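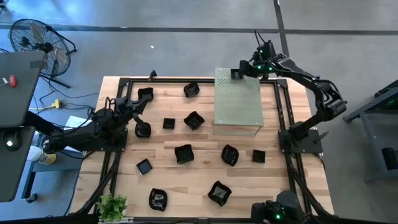
Isabelle Li says black dishes make everything look fancier than it is, and that she'd serve plain potato chips in them and get compliments. She also says I have far too many, and that anyone with two hands and one dinner table should know when to stop. I let her finish and then showed her the price tag – 40 dollars for the whole lot at the Umau outlet in Tultside.

So this is my party dish page! I've been meaning to put it up since November, when I brought the first stack home and started sorting out what goes in what. They're plastic, which I love (I drop things), and most of them have that wavy, scalloped rim that makes a pile of grapes look like you planned it. The little square ones are the ones I reach for most. Olives, mustard, toothpicks, the pits from the olives, you name it.

I like having them all out on bare wood before a party so I can play with the layout. Pale butcher block is great for this – the black really pops and I don't bother with a tablecloth. Bigger wavy bowls for salad and bread, the oval one for pickles, small squares wherever there's a gap. For 20 people I'd fill everything twice. For 6 I'd use maybe half and leave some room for elbows.

Washing up is easy enough, but dry them with a soft towel or you'll see every water spot. I stack the squares separately, and the wavy ones go in the tall cabinet with the Lanz platters. More table ideas coming once I've cleared out that cabinet.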